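Seromon Kitchen Scale - Set-up and Use
Section 4: Placing, Leveling and First Weighing

4.1 Before you start

Read this section through once before you power on the scale. The steps assume that the battery compartment has been fitted as described in Section 3 and that the protective film has been removed from the display. If the film is still in place, the touch keys may respond slowly or not at all.

You will need:

The scale
The weighing platform
The 50 g check weight supplied in the accessory bag
A dry cloth

The maximum load is 2000 g, including any container placed on the platform. The scale reads in steps of 2 g in standard mode. Fine mode is covered in Section 6.

CAUTION: Do not press down on the platform by hand to test the scale. A sudden load above the maximum can bend the load cell. Damage of this type is permanent and cannot be corrected by calibration.

4.2 Choosing a surface

The scale measures force straight down through its four feet. If one foot does not carry its share, readings will drift or change depending on where the item is placed on the platform.

1. Select a hard, flat, level surface. Stone, tile, solid wood and steel are all suitable.

2. Wipe the surface with the dry cloth. Crumbs and grains of salt under a foot are the most common source of uneven readings.

3. Check that there is nothing vibrating nearby. Dishwashers, range hoods and stand mixers on the same run of counter can all cause the last digit to flicker.

4. Keep the scale at least an arm's length from a burner, oven vent or toaster.

5. Set the scale down with the display facing you. All four feet must touch the surface.

Surfaces to avoid: cutting boards that rock, silicone mats, folded towels, carpet, and the seam where two countertop sections meet. A seam may look flush and still hold one foot slightly high.

Note: On tiled counters, place the feet on the tiles and clear of the grout lines. If the tile size makes this impossible, put a flat baking sheet under the scale and repeat the check in 4.3.
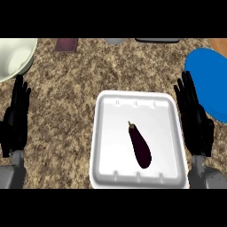 4.3 Checking the level

The scale has no bubble level. Leveling is done by touch and confirmed by a corner test.

1. Place one fingertip on each of two opposite corners of the housing, not on the platform.

2. Press lightly on one corner, then on the other. The housing must not rock.

3. Repeat with the other pair of corners.

4. If the housing rocks, turn the scale over onto the cloth and adjust the front left foot. Turn it clockwise to lower the corner, counterclockwise to raise it. The remaining feet are fixed.

5. Return the scale to the surface and repeat steps 1 to 3.

Do not turn the adjustable foot past the white ring on its stem. If the white ring shows and the housing still rocks, the surface is not suitable. Choose another location.

4.4 First power-on

1. Fit the platform on its four posts. It seats with a slight click. The platform is symmetrical and can be fitted either way around.

2. Make sure the platform is empty.

3. Press and hold ON/ZERO until all segments of the display light up, then release.

4. Wait. The display shows a row of bars while the load cell settles, followed by 0 g.

5. If the display shows any value other than 0 g, press ON/ZERO once more.

6. Press UNIT to select grams, ounces, or pounds and ounces. The selected unit is kept in memory after power-off.

Note: After moving the scale from a cold room to a warm one, leave it switched off until the housing no longer feels cold. Readings taken earlier than this will creep upward.

4.5 Corner test

Carry out this test after first set-up and whenever the scale is moved to another surface.

1. With the display at 0 g, place the check weight in the center of the platform. Record the reading.

2. Move the check weight to each corner of the platform in turn. Let the reading settle each time.

3. Compare the corner readings with the center reading.

The corner readings may differ from the center by one display step. If a single corner is out by more than this, go back to 4.3. If all corners agree with each other but the value is wrong, the scale is level and needs calibration. See Section 7.

4.6 Using a container (tare)

Any stable container can be used as long as it does not overhang far enough to touch the housing or the counter. A container that touches anything other than the platform will give a low reading.

1. Place the empty container on the platform.

2. Press TARE. The display returns to 0 g and a small T appears at the left.

3. Add the first ingredient and read the net weight.

4. To add another ingredient, press TARE again and continue.

5. To see the total of container and contents, hold TARE until the T flashes. The display returns to net weight on release.

When the container is removed, the display shows its weight as a negative value. Press TARE to clear it.

Tare does not increase capacity. A heavy mixing bowl can use up a large part of the available range before any food is added. If the display shows O-Ld, remove the load at once and use a lighter container.

Light containers: items that weigh very little may not register at all in standard mode. This has no effect on the net weight of the contents. Press TARE anyway, so that the T symbol confirms the starting point.

Slow pouring: the scale corrects for small drift when the load is steady. If an ingredient is added very slowly, a few grains at a time, the correction can treat it as drift and cancel it out. For yeast, salt and spices, weigh the full amount in a separate cup, or switch to fine mode.

4.7 Automatic power-off

The scale switches off after a period with no change in load and no key press. The tare value is lost at power-off. For recipes with long pauses - bread doughs in particular - write down the last net reading before leaving the scale, or turn off the timer as follows:

1. Switch the scale off.

2. Hold UNIT and press ON/ZERO. The display shows A-on.

3. Press TARE to change the setting to A-oFF.

4. Press ON/ZERO to save.

With the timer off, the scale must be switched off by hand. Battery life is shortened considerably if this is forgotten.

4.8 Display messages during set-up

O-Ld: The load is above the maximum. Remove it.

UnSt: The load is not steady. Check for vibration, drafts and contact between the container and the housing.

Lo: The batteries are low. Replace both at the same time. Do not mix old and new cells.

Err 2: The platform was loaded or missing at power-on. Switch off, fit the empty platform, and switch on again.

If a message not listed in this section appears, remove the batteries, wait for the display to go blank, and refit them. If the message returns, stop using the scale and contact the dealer.

4.9 Compatibility with accessories

The Lelard bowl ring fits all Seromon platforms and must be in place before power-on. If it is fitted afterward, press TARE to remove its weight from the reading. The Vededex wall bracket is for storage only. Do not weigh with the scale mounted on the bracket.

Revision note: April 19, 2019. Steps 4.3.4 and 4.5.3 reworded, Err 2 added to the message list. Text: Bushra Rind.

Continue with Section 5: Cleaning and Storage.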